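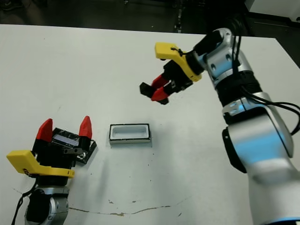
Can a cat with an incomplete pedigree be moved up to the full register?

Posted by Florencia Maldonado

I have a two-year-old female, a smoky gray shorthair, bought from a small cattery in Kirnovthorpe that has since stopped answering its email. Her call name is Tăng. Her registered name has five words in it and I have never once used it out loud.

She is on the supplementary register. The slip says one great-grandparent on the father's side is "unverified." I always assumed that was a polite way of saying somebody left a window open. Now I'd like to breed her, once, and I'd like the kittens to go on the full register so that their buyers don't end up writing to sites like this one.

The breeder told me when I picked her up that it was "just paperwork" and could be fixed for a small fee. I have read the registration rules twice. They were written by a person who is paid by the comma. Does anyone know whether she can be moved up, or is it only the kittens, or the kittens' kittens? She has her blood type and her kidney screening done, both fine, if that matters.

grirkby_cats

Short version: probably not her, possibly her grandchildren.

It depends on your registry, so take this as how mine does it. The full register wants three generations of known, accepted ancestors behind the cat: parents, grandparents, great-grandparents. Your girl has a hole in the third row. You can't fill that with a fee. You can fill it with evidence, meaning the missing cat's own registration, or a transfer certificate from another body that covers it. If the breeder ever had that, it's worth one more try by ordinary mail. People who ignore email will sometimes open an envelope out of curiosity.

If there's nothing to be found, count down from the hole. It's a great-grandparent to Tăng, so it's one step further back for her kittens. Put her to a male with a complete pedigree and the three rows behind the kittens could all be known cats. On paper that's what you want. But some registries keep the kittens of a supplementary cat on the supplementary register whatever the rows look like, and make you wait another generation. Mine does. I found out after the litter was born - I don't recommend the experience.

Write to the registrar before you book a stud. Send a copy of the slip and the full pedigree and ask one question: "Which register would kittens from this female and a fully registered male go on?" Get it in writing. Phone answers have a way of belonging to whoever picked up.
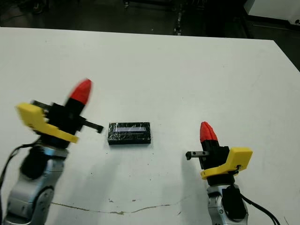
Also check that she isn't marked not for breeding. It's usually a small line near the transfer section, and if it's there, none of the above matters until the breeder lifts it.

sinau77

My cousin paid 300 for something like this and it went through fine, so just pay it. Might have been a dog though.

old_tom_and_sons

Agree with grirkby_cats apart from the envelope. I sent two and got a Christmas card.

One thing to add. If you do find the missing ancestor, look at its color as well as its breed. Mine turned up after months of digging, perfectly genuine, and was a color my registry didn't accept for that breed. Back to the supplementary register we went, with better documentation.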